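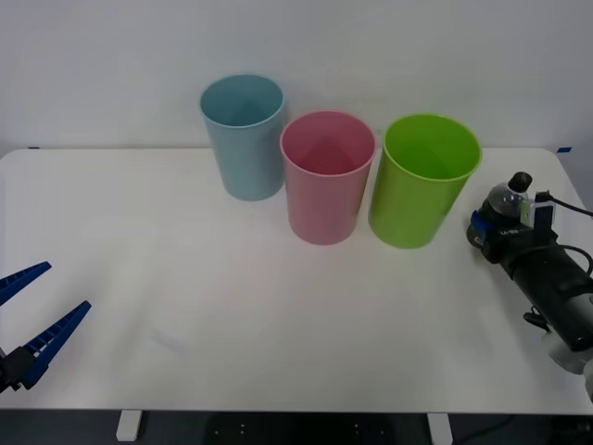

Grethe Brynjólfsdóttir asks whether colored plastic cups can go through the dishwasher every day without turning cloudy. Most can, on the top rack, with the heated dry turned off. The rest of this page covers the other questions we receive about plastic drinking cups.

Which plastic are the cups made of?

All Kesmont drinking cups are polypropylene, recycling code 5. The code is molded into the underside of the base. If a cup has no code, it is not one of ours and the temperature limits on this page do not apply to it.

What is the highest temperature they can take?

100 °C for short contact, such as pouring tea. Do not simmer, steam or boil the cups for longer periods. Polypropylene softens gradually, and a cup under load (stacked, or wedged against a plate) can go out of round well below its melting point. A cup that has gone out of round cannot be pressed back into shape.

Can they go in the microwave?

Yes, for reheating drinks. Do not heat oil, butter, syrup or anything with a high sugar content. These get much hotter than water and leave a rough, whitened patch on the inner wall. The patch is permanent and will hold stains.

How do I get rid of a tea or tomato stain?

Mix one tablespoon of baking soda with enough water to make a paste. Spread it on the stain, leave it for 40 minutes, then rinse. For older stains, fill the cup with warm water, add a denture tablet and leave overnight. Scouring pads are not recommended. They remove the stain along with the surface finish, and the next stain goes deeper.

Will the colors fade?

The pigment is mixed into the plastic before molding, so it cannot peel or wash off. Strong sunlight will lighten it over time. Pinks are the most sensitive and greens the least. Cups kept on a windowsill should be rotated or moved.

My cups are stuck together. How do I separate them?

Stand the outer cup in warm water and fill the inner cup with cold water. Wait two minutes, then twist. Do not lever them apart with a knife. Tapered cups lock together most often when they are stacked wet, so let them dry fully first. In a cupboard with enough shelf space, standing them singly avoids the problem.

Should they be stored upright or upside down?

Upright for dry cups, upside down on a rack for wet ones. A damp cup placed rim down on a flat shelf traps air and may smell stale by the next day. If this has happened, wash it and leave it open side up in a ventilated place.

Is a rolled rim harder to clean than a straight one?

Slightly. Where the rim turns outward there is a narrow groove on the underside, and dried milk collects in it. Run a soft bottle brush around the outside of the lip once a week.

How much does a cup hold?

The large size holds 527 ml to the brim. The practical fill is 500 ml. The small size has no fill mark and should not be used for measuring.

Can I buy one color only?

Single colors are sold by the sleeve. Mixed sets are packed by the factory and the colors in them cannot be changed. Shades vary a little between production runs, so order replacements together if a close match matters.

When should a cup be thrown out?

When it has a crack at the rim, a split in the base or a sticky surface that remains after washing. Light scratches are acceptable. Rinse the cup and check whether your local program takes code 5 before putting it in the recycling.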